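Workshop notebook, Mulgate
Entry: lidded boxes for the mending kits

Carrying on from the last entry. The zip bags are out. They were fine on the shelf and bad everywhere else, and when the Wanmont people sent their kits back after the winter sessions most of the bags had needle holes along the bottom seam and one had a bobbin case stuck through the side. So the question for this entry is whether the small Draller box with the handle will do in place of the bags, and what has to change in the packing list if it does.

Background for anyone picking this up cold. A mending kit is what we send out with each sewing table: thread, needles in a tube, pins, small scissors, a seam ripper, tape measure, chalk, a few patches, a buttons bag. The kit has to be carried by the person who runs the table, opened there, and come back with the same things in it. It should also be possible to see what is missing without tipping everything out. That last point is where the bags failed worst, and the old biscuit tins before them.

Four boxes were bought for the trial. I asked for white and got pink. I don't mind the pink. It is easy to spot on a shelf of gray crates and it doesn't look like anybody's lunch. Empty weight without the lid is 399 g on the postal scale, heavier than I wanted, though most of the complaints about weight last year were about the iron and not the kit.

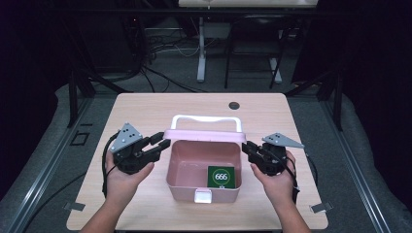

Numbering first, as that was holding up everything else. Stickers on the outside came off the tins, and marker on the bags rubbed away to nothing by the second outing, so I want the number inside where hands and shelf edges don't get at it. A square card laid on the floor of the box works better than I expected. The green one marked 666 went in near the right front corner, and against the pale pink it is easy to find once the lid is off. The white number on dark green is clear enough that I would keep those colors for the whole set. Two things against it. The card is not fixed to anything, so it will end up under the thread in normal use, and a card that can be lifted out can be put back in the wrong box. A dab of double-sided tape deals with both. I'd still like the same number on the contents sheet so that a mismatch shows up at check-in.

(The 666 got a remark from everyone who came past. It is only the next card in the pack. If it bothers the people who get that kit, swap it for another and write the change in the register.)

Inside. The walls are smooth and there are no ribs or compartments, so everything slides to one end when the box is carried. This is the main problem with it. I tried three ways around it:

Cardboard divider, cut from a shoe box lid. Cheap and quick, but it walks. By the time I had carried the box to the back stairs and returned, the pins were on the thread side.

Small open trays from the Tannous order, the ones meant for desk drawers. They stay put if the box is full and rattle if it isn't. They also have square corners and the box corners are rounded, so there is dead space at each end that collects snipped thread.

Felt on the floor of the box and one tray on top of it. This is the one I would go with. The felt stops the sliding, keeps the scissors quiet, and can be lifted out and shaken. It does cover the floor, so the number card has to sit on the felt or be sewn to it. Sewn is better and disposes of the tape question above.

Felt offcuts are in the second drawer under the cutting table. Use the thick gray, not the craft felt, which sheds.

Packing order that worked, bottom to top: felt with card, patches flat, tape measure, thread in the tray, needle tube and seam ripper alongside the tray, chalk in its own little tin, scissors last with the points toward the back, then the buttons bag over the lot. The contents sheet folds once and goes on top. Scissors were underneath at first and I stuck myself reaching for them, so they are on top now.

The pins are still unresolved. The magnetic dish is the right thing at a table and the wrong thing in a box, since it grabs the seam ripper and the scissors as well. Plain lidded tub for now. If someone has a dish with a cover that fits, leave it on my bench with a note.

Next, the lid and the closing of it. I opened and shut one of the boxes all through the afternoon while doing other work, partly to get used to it and partly to see whether anything would loosen. Nothing has so far. The latch is a white plastic clip that hooks up under the rim of the lid and is let go by pulling at the bottom. With dry hands it is easy. With hand cream on, less so. Ecaterina Olteanu has short nails and found it stiff until she pushed with the side of her thumb, after which she had no trouble. That should go on the instruction slip, as one line: push with the side of the thumb.

What I'd watch is the clip when it is left hanging open. It stands out from the side of the box and would catch on a sleeve or on the next box along if they are packed tight. Shut the clips before shelving, even on empties. 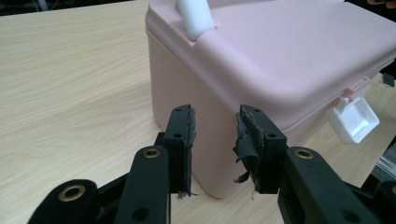
Page last changed: 2 March 2020, E. Olteanu (added lid and stacking notes)

Stacking. The lid is slightly domed and its corners are well rounded, so a second box set on top doesn't have a flat bed to sit on, and there is the handle to think about too. I wouldn't stack these. On the shelf they go side by side, latch toward you, handle clear of the shelf above. The bottom shelf of the gray unit was too low for that until I moved the board down a notch. Anyone who needs the old height for the paper rolls, talk to me first.

The lid overhangs the walls all the way along the side, and this is a good feature for us. The bags let in chalk dust and lint from the bottom of the crate. The overhang ought to keep most of that off. It isn't a sealed lid and I wouldn't trust it in the rain, so on wet days the kits still travel inside the crate with the cover on.

A related point about the overhang: people pick boxes up by whatever sticks out, and the rim invites it. With a full kit inside I would much sooner they used the handle. Put that on the slip as well.

Handle. White, arched, comfortable enough for a short walk. I loaded one box with the worst case I could think of, the full kit plus the spare shears and both bags of buttons, and carried it down to the loading door and back. No creaking. I did not try it any heavier than that and would rather we didn't, as the kits will never weigh more. Leaving the loaded box hanging from a coat hook overnight did nothing I could see to the handle.

Cleaning. Tailor's chalk wipes off the pink with a damp cloth. Blue wax chalk doesn't, or not completely, and leaves a shadow on the matte surface. Warm water with a bit of dish soap got it faint enough to live with. Don't use the scouring pad. I did, on the underside of one, and it left a shiny patch. The seam below the lid holds lint and needs a dry toothbrush.

Register. I have started a new page at the back of the green ledger for the boxes, with columns for card number, date out, table, date in, and missing. The old bag numbers stop at the line I ruled and are not carried over. Please don't reuse them.

Where this leaves the order. I am inclined to go ahead with the Draller boxes for all of the Wanmont tables, which comes to eleven with the one at the library. The four we have count toward that. Before ordering the rest:

Ask Draller whether spare clips are sold on their own. If the clip is the part that breaks, and I expect it will be, I don't want to replace a whole box for it.

Ask if the same box comes in another color for the children's kits, which have the blunt scissors and must not be mixed up with the others. If not, a different color of felt will have to do.

Measure the crate. I think the boxes fit with the handles standing but I was going by eye and the crate was at the other end of the building.

Cut felt for the ones on hand and sew the cards down. Small stitch in each corner is plenty. Punch the holes first or the card tears.

The kits go out again in April, so the order should be in well before then. The trial boxes are on the bench by the window. Two are packed and can be used if a table needs one in the meantime, but sign them out in the ledger and put the scissors back on top.

Later, same day. Measured the crate. They fit lengthwise, handles up, with a finger's width to spare at the end. Crosswise they don't. I've penciled an arrow on the inside of the crate to show which way round.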